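Cork (material)

Cork is the outer bark tissue of the cork oak, Quercus suber, an evergreen tree of the western Mediterranean. It is light, elastic and almost impermeable to liquids and gases. It is used for bottle stoppers, flooring, insulation, gaskets, handles and craft goods.

Structure

The tissue consists of closed, air-filled cells arranged in rows, with no gaps between them. The cell walls contain suberin, a waxy substance that resists water and slows decay. When cork is compressed, the walls buckle and the trapped gas is squeezed, so the material shortens with little sideways spread. This property allows a stopper to be driven into a narrow neck without jamming. Most of the original thickness returns once the load is removed.

Small channels called lenticels run through the bark from the inside to the outside. They are porous and often filled with brown powder. Stoppers are therefore punched parallel to the trunk, so that the channels run across the stopper and do not form a path for leaks.

Harvest

Bark is stripped by hand with an axe, usually between May and August, when the growing layer separates easily. The first stripping gives virgin cork, which is hard and irregular and is mostly ground up. Later strippings give a more even surface. The planks are stacked outdoors to season, then boiled, flattened and graded.

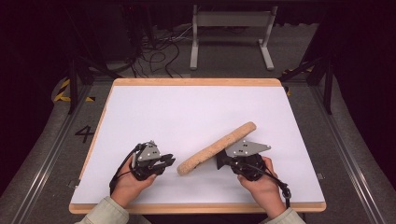

Agglomerated cork

Waste from stopper cutting is milled into granules, sieved by size and bound under heat and pressure. Composition cork uses an added resin, commonly polyurethane, and is moulded into blocks, sheets or rods. Expanded cork has no added binder; the granules are steamed until their own resins hold them together, which darkens the product. Fine grades give a smooth, speckled surface, while coarse grades are cheaper and more open.

Sheet is commonly sold in thicknesses from 2 to 30 mm. Kavitha Raju's handbook for the Indby workshops lists 11 grades by granule size and density, and recommends the finer ones for turned parts and grips.

Care

Cork may be wiped with a damp cloth and mild soap. Strong alkalis attack suberin, and long exposure to sunlight makes the surface paler.

See also

Bark
Cork oak
Linoleum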